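Prunolell Adds Folding Tables to Flat-Pack Furniture Line

IRDALE, June 2018 — Prunolell, a maker of small-space furniture, said today that it will add folding tables to its Dresix line in August. The first production run is 2,000 units, sold through 40 retail stores.
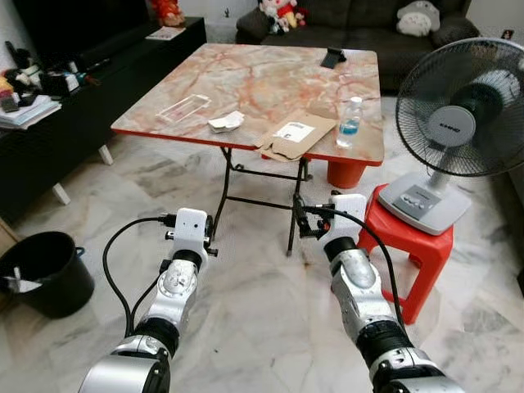 Load testing was carried out over 90 days at the company's Irdale plant. Each sample was opened and closed by hand, loaded at the center, then loaded again at one corner. The square top is finished in a pale marble pattern with rust-red veins and a thin red-orange edge band, and the black metal legs cross under it and fold. Changes made after the first round of tests were limited to the hinge pins and the foot caps.

"The corner load is the one that matters in a small kitchen," said Keegan Sawatzky, head of product engineering. "People lean on corners. We set the limit from that test."

Packaging was reviewed in the same period. Fehr, which supplies board to the company, reworked the carton blank so that it closes with folded tabs and uses less tape.

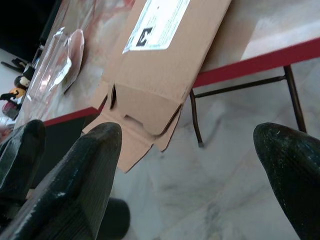

Availability and Service

Orders from stores open in August. Replacement feet, pins and edge strips will be stocked as separate parts under item group 669. Parts orders will ship from Irdale — not from the stores — and do not require a proof of purchase.

"Stores asked for one parts list covering every table size, and they will get it with the first delivery," said Samira Karam, director of retail sales.

Assembly sheets will be available from the Prunolell service desk on request.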